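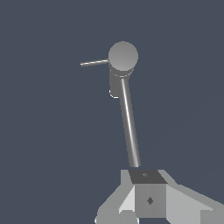

The first thing she wanted to make clear, when we finally sat down with a pot of coffee between us, was that the rules on her wall were never meant to be rules at all. She has led the simulation group at Vurano for a good while now, and the sheet pinned up beside her desk started as a grumpy note to herself one February, after a rough couple of days.

"We had a policy that looked wonderful," she said. "Everybody was pleased, me included. Then our partners at Loureiro ran it on their side and got a very different number, and we spent days finding out that we had each meant something else by the word success."

That is how the Urton guidelines began (Urton being the street the old office was on). The version dated 30 September 2020 still fits on 2 pages, and she is rather proud of that. It covers simulated tasks with everyday fixtures – faucets, drawers, doors and the like – and it asks people to write things down before they train anything. What counts as done, how far a handle has to travel, where the arm starts, which random seeds are used and who chose them.

"Write the finish line first," she told me, and she came back to this several times over the afternoon. "If you write it after you've seen the results, you'll be kind to yourself. I would be! I have been."

The guidelines also ask for every result to be reported over at least three seeds, with the failures kept in. Her last big evaluation ran to 2799 episodes, and 1060 of them failed. Both figures are in the opening paragraph of the report, which made a few people at Stoltex, who paid for part of the work, a little nervous at first. They came around, she said, once they saw how much the failures told them about where the trouble was.

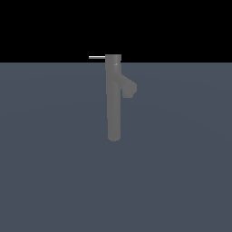

Does a faucet task need its own success rule?

It needs one that names the moving part and the amount of movement, so that bumping the spout or resting against the handle is never scored as opening it.

She is gentler about the rest. Nobody has to use her file layout, and she is happy for teams to pick their own physics settings as long as those are published next to the scores. What she does insist on is that someone outside the project reruns a sample from the written instructions alone, with no phone calls allowed.

"It's a humbling thing to watch," she said, laughing and topping up my cup. "They get stuck on line four, and line four was the one I thought was perfect."

The next revision will deal with changes to a model partway through a study – a joint limit adjusted, say, or a handle made longer. For now her advice is to give the model a new version number and run the whole evaluation again, even when the change looks tiny.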